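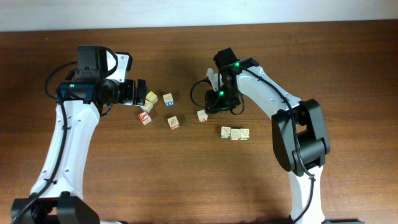

Figura 1. Puesto de clasificación de cubos: tablero de madera marrón con nueve piezas sobre la superficie.

Informe de avance, línea de material manipulativo. Periodo cerrado en marzo.

1. Estado general

El lote piloto de cubos pequeños se encuentra en fase de verificación dimensional y de colocación sobre mesa. De las 2.415 unidades previstas en la memoria se han recibido 1.195, todas del proveedor Modeletti. El resto depende de la segunda entrega, cuyo plazo sigue pendiente de confirmación por escrito.

2. Trabajos realizados

Se ha revisado la arista de las unidades recibidas con calibre digital. Quedan apartadas 21 piezas por desviación superior a la tolerancia acordada. Iker Villanueva ha preparado la hoja de rechazos y la ha remitido a Modeletti junto con las lecturas individuales. No se ha solicitado abono; se pide reposición.

Las pruebas de colocación se hacen directamente sobre el tablero, sin tapete. La veta corre de izquierda a derecha y se toma como referencia visual para alinear las filas. Covadonga Bermúdez propuso marcar una retícula a lápiz y la propuesta se descartó, dado que el mismo tablero se emplea en el ensayo de contraste de color y cualquier trazo altera la lectura.

Se han completado 170 secuencias de agrupación y separación. Las secuencias con cubos muy próximos entre sí concentran la mayor parte de las repeticiones. Se está ajustando la separación mínima y el valor definitivo figurará en el próximo informe.

3. Incidencias

La limpieza de la superficie entre series no se registraba de forma sistemática. Desde mediados del periodo se anota en la ficha de cada serie, con hora e iniciales. Visitación Carretero revisa las fichas al cierre de la jornada.

El barniz del tablero presenta reflejos con luz de tarde. Las series de contraste se han pasado al turno de mañana.

4. Gasto

Sin desviaciones respecto al presupuesto aprobado. La partida de embalaje no se ha ejecutado y se solicita su traslado al periodo siguiente. Los justificantes se adjuntan en el anexo B.

5. Próximo periodo

Recepción y control de la segunda entrega. Cierre del ensayo de contraste. Redacción de la ficha técnica del juego completo, a cargo de Lucrezia Ferri. Decisión sobre el formato de caja, pendiente de la oferta de Harnex.

Responsable del informe: Anselmo Gallardo

Siltside · Contacto · Aviso legal · © Siltside, todos los derechos reservados · Volver arriba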